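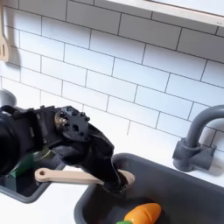
Figure 7. Sink basin and faucet, with wooden utensil and carrot.

Section 4: Fitting the Sink, Cooktop and Accessories

Complete Section 3 before starting. The cabinet must be standing upright, with the countertop screwed down and the tile backsplash in place. Work on a level floor. One adult can do everything in this section, but a second person makes step 4.2.3 easier.

You will need:
Phillips screwdriver (not supplied)
Soft dry cloth
Bag C (faucet washers, wing nut, four basin clips)
Bag D (cooktop pads)

CAUTION: Small parts. Bags C and D contain parts that are a choking hazard for children under three. Keep them out of reach until assembly is finished, and throw the empty bags away.

4.1 Sink basin

1. Check the opening in the countertop for sawdust or loose packing foam. Wipe it out with the cloth.
2. Lower the gray basin into the opening from above. The thick rim rests on the countertop and should sit flat all the way around.
3. From inside the cabinet, push one basin clip onto each of the four tabs under the rim. Each clip snaps into place.
4. Press down on the rim at each corner. If a corner rocks, remove the nearest clip, turn it over and refit it.

NOTE: The basin has no drain. It can be used with a little water, but it has to be lifted out to empty it. Release the four clips first and carry the basin level.

4.2 Faucet

1. Slide the large washer onto the threaded stem at the bottom of the faucet base.
2. Set the stem through the hole behind the basin, with the spout pointing over the basin.
3. Hold the faucet straight from above. From inside the cabinet, fit the small washer and then the wing nut. Tighten by hand only.
4. Swing the spout gently left and right. It should turn with light resistance and stay where it is left. Loosen or tighten the wing nut a quarter turn if needed.

CAUTION: The faucet is a toy and is not plumbed. Do not connect it to a hose or water supply. Do not lift or move the kitchen by the faucet.

4.3 Cooktop

1. Turn the black cooktop plate face down on the cloth.
2. Peel the backing from the four pads in Bag D and stick one in each corner of the underside, 40 mm in from the edges.
3. Turn the plate over and set it in position on the countertop, leaving room between the plate and the backsplash for a fingertip.
4. Press firmly on all four corners for a count of ten.

The pads reach full strength overnight. Until then the plate can be shifted if it was set down crooked. After that it has to be pried up, and new pads are needed (spare part D-100).

NOTE: The plate has a glossy surface that shows fingerprints and fine scratches. Scratches from normal play are not covered by the Statov warranty.

4.4 Pan and utensils

The Dallado kitchen is supplied with one stainless-steel saucepan and a set of light wood utensils. Wash the saucepan in warm soapy water before first use, rinse it and dry it by hand. Wipe the utensils with a damp cloth. Do not soak them.

The hole at the end of the utensil handle takes a standard hook or a loop of string. Hooks are sold separately as part of the Salazar accessory rail.

WARNING: The saucepan is metal, but it is sized and finished for play. Do not use it on a real stove, in an oven or in a microwave.

4.5 Food and blocks

The food pieces and the building blocks are interchangeable as far as the kitchen is concerned. Many families keep a mixed tub and let children decide what is for dinner. Blocks work well for younger children because they have flat sides to grip, and a pan will hold several before they start to fall out. 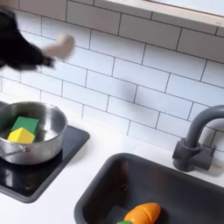
When choosing other toys to use with the cooktop, stay with pieces that can be lifted out of the saucepan with one hand. Heavy items such as stones or filled tins can mark the inside of the pan and will chip the plate if dropped. Modeling clay sticks in the rolled rim and is hard to get out once it has dried.

To check the layout before handing the kitchen over to a child:

1. Put the saucepan on the cooktop and push the handle lightly from the side. The pan should slide on the plate without catching.
2. Turn the handle so that it does not stick out past the front of the countertop.
3. Drop a food piece into the basin from the height of the faucet. The basin should not move in its opening.
4. Run a hand along the backsplash. Any panel edge that lifts should be pressed back before play. See Section 3.6 if it does not hold.
5. Put the wooden utensil in the basin with its handle resting over the rim. Confirm that a child standing in front of the kitchen can reach it without climbing.

4.6 Cleaning

Wipe the countertop and tiles with a damp cloth and a drop of dish soap. Dry the lines between the tiles afterward. Do not use scouring powder, bleach or window cleaner on the cooktop plate.

The plastic food can be washed in the sink of a real kitchen. Shake the pieces and leave them on a towel. Leafy tops, such as the one on the carrot, collect crumbs where they meet the body; an old toothbrush clears them.

If a wooden utensil feels rough after washing, let it dry for a full day and rub it lightly with fine sandpaper. Replace it if it splits.

4.7 Troubleshooting

Faucet droops or spins freely. Tighten the wing nut. If it bottoms out, check that both washers are fitted.

Basin rattles. A clip is missing or upside down. Repeat step 4.1.4.

Cooktop plate slides. The countertop was dusty when the pads were applied. Remove the plate, clean both surfaces and fit new pads.

Saucepan handle is loose. Stop using the pan. The bracket cannot be tightened at home. Contact the parts desk for a replacement.

Gap between countertop and backsplash. A gap up to the thickness of a coin is normal. For a larger gap, loosen the two rear countertop screws, push the top back and retighten.

Parts desk: quote the kitchen name, the bag letter and the step number. Letters can be marked for the attention of Angharad Parry or Benjie Tan.

Section 4 last revised November 10, 2021. Continue to Section 5, Doors and Shelf.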